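Stadium cushions, wind and the upper deck

13/12/2021

I have had the same two seats for home games for four seasons now, upper deck, row six, on the visitors' side. The view is good. You can see a play develop in a way you can't from the expensive rows, and the punts come up to eye level before they turn over. The seat itself is an aluminum bench with a number stenciled on it, and from November on it takes the heat out of you faster than the air does.

I started keeping notes on this last year, mainly to settle an argument with Rasmus Vaher, who has the seat to my left and believes that wind is the problem. I believe it is the bench. We have now tested both positions over five cold games.

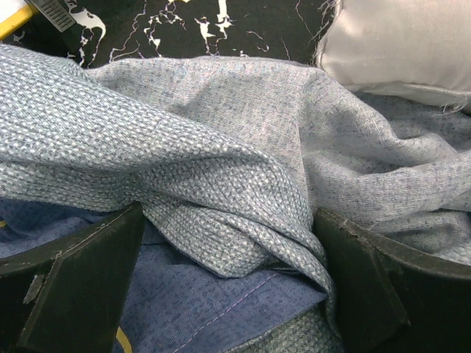

The bench first. Aluminum conducts heat very well, and a pair of jeans does little to slow that down. What you need is trapped air that stays trapped when a grown man sits on it. Foam with closed cells does this. Loose fill does not, at least not for long, as it flattens by the second quarter and you end up sitting on two layers of cover and not much else. Cloth is a poor answer for the same reason, although the order matters a little: with a coarse, textured blue-grey and white piece on top of a smoother one, and a denim-like blue one under both, the coarse layer keeps more air than the other two. I would still put foam under all of it.

The first pad I bought was a Draltar, the thin folding one. It fits in a coat pocket and passes the bag check without comment. It was fine through halftime in mild weather and useless below freezing. The second was a Firnero, which is thicker and has a strap that hooks under the bench. The strap is the better part of the design. When everybody stands for third down, an unhooked pad goes to the row below, and you spend the next series asking for it back.

Now the wind. Rasmus brought a Sepp blanket, which has a windproof shell on one side, and wore it over his knees with the shell facing out. I had an ordinary one with no shell. With the wind coming through the open end of the stadium, he was clearly better off from the knees down. I was clearly better off from the knees up, because he was still sitting on bare metal. He does not accept this reading of the results.
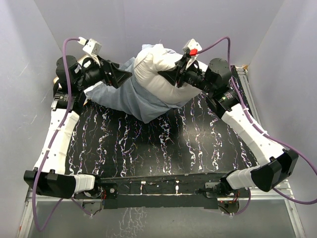
For the last of the five games we traded one item each. He took my Firnero and I took his Sepp, and both of us were colder than before in a new place. The sensible setup is both items per person, plus something under the feet, as the concrete up there is nearly as bad as the bench. A flattened cardboard box works. So does a second Draltar, if you already own one you don't like.

We lost that game by seven, on a field goal attempt that was blocked and run back. I saw all of it, standing up, with the pad still hooked to the bench. In January I plan to try the Flisen boot liners, provided there is a home playoff game to try them at.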